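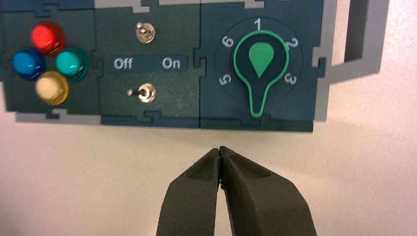

346

제5부 조립과 구조

제14장 나누고 잇기

이 장에서 다루는 내용
부품을 나누는 까닭
맞댐, 겹침, 물림
틈과 공차
온도와 습도에 따른 치수 변화
이음매의 겉모습

14.1 들어가며

하나의 물건을 통째로 만들 것인가, 여러 조각으로 만들어 이을 것인가는 설계 초기에 정해야 한다. 앞 장까지는 부품 하나의 형상과 재료를 다루었다. 이 장부터는 부품과 부품이 만나는 자리를 다룬다. 도면에서 이 자리는 선 하나로 그려지지만, 실물에는 두 개의 면과 그 사이의 틈이 있다. 선 하나로 그린 도면만 보고 부품을 깎으면 두 부품은 대개 들어맞지 않거나 헐겁다.

이음매는 약한 곳이 되기 쉽다. 물과 먼지가 들어가고, 하중이 몰리고, 조립하는 사람의 손이 가장 오래 머문다. 그런데도 물건을 나누어 만드는 데에는 그만한 이유가 있다.

14.2 부품을 나누는 까닭

첫째는 가공 설비의 크기이다. 판재를 자르는 기계에는 작업대의 폭이 있고, 사출기에는 금형을 물릴 수 있는 한계가 있다. 이 한계를 넘는 물건은 나눌 수밖에 없다. 문짝이나 마루처럼 넓은 면을 좁은 판으로 채우는 방식은 큰 나무를 구하기 어려운 지역에서 일찍부터 쓰였다.

둘째는 운반이다. 포장 상자에 들어가지 않는 물건은 운송비가 크게 오른다. 조립식 가구에서 긴 판을 중간에서 자르는 것은 강도만 놓고 보면 손해이지만, 계단과 승강기를 지나야 한다는 조건을 넣으면 결론이 달라진다.

셋째는 수리와 교체이다. 사용자의 손이 자주 닿는 부분은 먼저 닳는다. 닳는 부분을 따로 떼어 낼 수 있으면 나머지를 계속 쓸 수 있다. 조작판에서 버튼이 놓인 면을 바깥 틀과 다른 부품으로 만들거나, 판 자체를 여러 구역으로 나누어 퍼즐처럼 물리는 것도 이와 같은 생각에서 나올 수 있다. 이 장 첫머리의 사진에서 판과 판이 만나는 선의 모양을 눈여겨보고 14.3절의 분류와 견주어 보기 바란다.

넷째는 재료의 차이이다. 단단해야 하는 곳과 휘어야 하는 곳이 한 물건 안에 있으면 재료를 달리하는 편이 쉽다. 신발 밑창과 갑피의 관계가 그렇다.

나누지 않는 편이 나은 경우도 있다. 물을 담는 그릇, 반복해서 휘는 용수철, 세척이 잦은 조리 기구는 이음매가 적을수록 좋다. 조각의 수가 늘면 재고 관리와 검사에 드는 품도 함께 늘어난다.

14.3 세 가지 기본 형식

이음은 두 부품이 만나는 방식에 따라 맞댐, 겹침, 물림으로 나눈다.

맞댐은 두 면을 그대로 마주 대는 형식이다. 가공이 가장 간단하고 겉으로 드러나는 선도 곧다. 그러나 두 부품이 서로의 위치를 잡아 주지 못하므로 접착제나 나사, 뒤에서 받치는 틀이 필요하다. 접착하는 경우에는 면적이 강도를 좌우한다. 얇은 판의 옆면끼리 맞댄 이음은 굽히는 힘에 특히 약하다.

겹침은 한쪽이 다른 쪽 위로 올라가는 형식이다. 지붕의 기와와 목조 벽의 비늘판이 대표적이다. 물이 위에서 아래로 흐른다는 조건만 지키면 틈을 완전히 막지 않아도 비가 새지 않는다. 접착 면적도 넓게 얻을 수 있다. 대신 겹친 만큼 두꺼워지고 면이 고르지 않게 된다. 두께를 유지하려면 양쪽을 반씩 깎아 포개는데, 이것을 반턱이음이라고 한다.

물림은 한쪽의 튀어나온 부분이 다른 쪽의 파인 부분에 들어가는 형식이다. 마루판의 제혀쪽매, 서랍의 주먹장, 판 퍼즐의 꼭지가 모두 여기에 속한다. 꼭지의 목이 머리보다 좁으면 판을 옆으로 당겨도 빠지지 않는다. 다만 판에 수직인 방향으로는 그대로 들어 올릴 수 있다. 물림을 설계할 때에는 어느 방향의 움직임을 막고 어느 방향을 남겨 둘지를 먼저 적어 보아야 한다. 모든 방향을 막으면 조립 자체를 할 수 없다.

물림의 안쪽 구석은 둥글게 처리한다. 날카로운 구석에는 응력이 모여 금이 가기 쉽고, 회전 공구로 깎을 때에는 공구의 반지름보다 작은 구석을 만들 수도 없다.

14.4 틈과 공차

꼭지의 폭과 홈의 폭을 같은 치수로 그린 도면은 완성된 도면이 아니다. 실제 가공에는 오차가 따르므로 어떤 꼭지는 홈보다 크고 어떤 꼭지는 작게 나온다. 허용할 수 있는 오차의 범위를 공차라고 하며, 두 부품의 공차를 함께 고려해 헐거움과 빡빡함을 정하는 것을 끼워맞춤이라고 한다.

끼워맞춤은 헐거운 것, 중간 것, 억지로 박는 것으로 구분한다. 손으로 떼었다 붙일 부품에는 헐거운 끼워맞춤을, 다시 뗄 일이 없는 부품에는 억지 끼워맞춤을 주로 쓴다. 위치는 정확해야 하지만 분해도 해야 하는 부품에는 중간 끼워맞춤이 알맞다.

조각을 여러 개 이으면 오차가 쌓인다. 가상의 선반 제조사 Sala가 아닌 실제 작업장이라면 어디서나 겪는 일이므로, 기준면을 하나 정하고 모든 치수를 그 면에서 재는 습관을 들여야 한다. 앞 조각의 끝을 다음 조각의 기준으로 삼으면 마지막 조각이 틀에 들어가지 않는 일이 생긴다.

14.5 온도와 습도

부품은 조립한 뒤에도 크기가 변한다. 길이 200 mm인 알루미늄 막대의 온도가 30 ℃ 오르면 길이는 0.14 mm 늘어난다(선팽창계수 23×10⁻⁶/℃로 계산). 양 끝이 막혀 있으면 늘어나려는 길이만큼 힘이 생기고, 얇은 판은 가운데가 들뜬다.

나무는 온도보다 습도의 영향을 크게 받는다. 결 방향의 길이는 거의 변하지 않지만 폭은 계절에 따라 눈에 띄게 달라진다. 전통 문짝에서 널을 울거미의 홈에 끼우고 풀을 칠하지 않는 것은 널이 움직일 자리를 남기기 위해서이다. 장마철에 조립할 때와 건조한 겨울에 조립할 때 남겨야 할 틈의 크기도 다르다.

14.6 이음매의 겉모습

이음매를 다루는 태도는 크게 감추는 쪽과 드러내는 쪽으로 갈린다. 감추려면 두 면의 높이와 색이 정확히 맞아야 한다. 조금만 어긋나도 그림자가 생기고, 매끈한 면일수록 그 그림자가 잘 보인다. 드러내는 쪽에서는 일부러 모서리를 비스듬히 깎거나 일정한 폭의 홈을 둔다. 홈이 있으면 작은 높이 차이는 눈에 띄지 않으므로 가공의 부담이 줄어든다.

어느 쪽을 택하든 한 물건 안에서는 틈의 폭을 고르게 유지한다. 사람의 눈은 틈의 절대적인 크기보다 나란한 두 틈의 차이에 민감하다.

준비 과제

1. 집이나 교실에서 이음매가 있는 물건을 다섯 개 골라 맞댐, 겹침, 물림으로 분류하고, 각각 어느 방향으로 분해되는지 화살표로 나타낸다.

2. 두꺼운 종이로 맞댐과 물림을 하나씩 만들어 접착제 없이 당겨 본다. 꼭지의 목 폭을 바꾸어 가며 결과를 표로 정리한다.

3. 위에서 고른 물건 하나를 통째로 만든다고 할 때 가공, 운반, 수리에서 무엇이 달라지는지 반 쪽 분량으로 쓴다. 제출한 글은 14.7절의 실습에서 다시 사용한다.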